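Section 4. Placing the holders and checking the layout in simulation

4.1 Scope

This section applies to members building the Juro bench cell in the shared workshop. It covers the fixing of the two labware holders to the perforated work plate, and the layout check that must be passed before the arm is powered. The arm must already be bolted down as set out in Section 3.

4.2 Before you begin

Make sure that the following are to hand:
Juro work plate, fitted to the table
2 labware holders, with screws
1 hex key
Kahsay layout software, installed on the workshop computer
Build log sheet for the cell

CAUTION: The arm must remain isolated from the mains throughout steps 1 to 5. Isolation is to be confirmed by a second member, who signs the log sheet.

4.3 Procedure

1. Wipe the work plate and clear the holes of swarf. Do not use compressed air near the arm joints.

2. Set the two holders side by side on the plate, leaving a narrow gap between them. Both holders must lie square to the rows of holes.

3. Fit the screws by hand, then tighten each in turn with the hex key. Do not overtighten. A stripped hole must be reported to Ailbhe Geraghty and marked on the log sheet.

4. Place the flat plate in one holder and the tube rack in the other. Each item should sit level and should not rock when pressed at the corners.

5. Measure from the plate corner to the near edge of each holder and write both figures on the log sheet. On the reference cell, the distance to the rack holder is 574 mm.

NOTE: Measurements are taken from the corner of the work plate. The table edge is not a reliable reference and must not be used.

6. Open the layout file in Kahsay and enter the measurements. Save the file under the name of the cell, followed by your initials.

7. Add the capped tubes to the rack in the model. Three tubes are enough for the layout check, and the remaining wells may be left empty.

8. Move the simulated arm until the gripper is beside the upper end of the white instrument. Look at the space between the arm, the instrument and the black box at the far end of the plate. Compare the position of both holders with the real bench before going further.
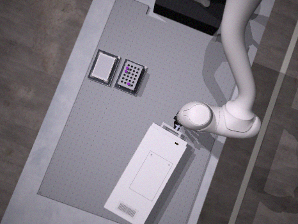 9. Run the collision check from the Layout menu. If a fault is listed, correct the measurements and repeat from step 6. Error 39 means that a holder has been entered twice.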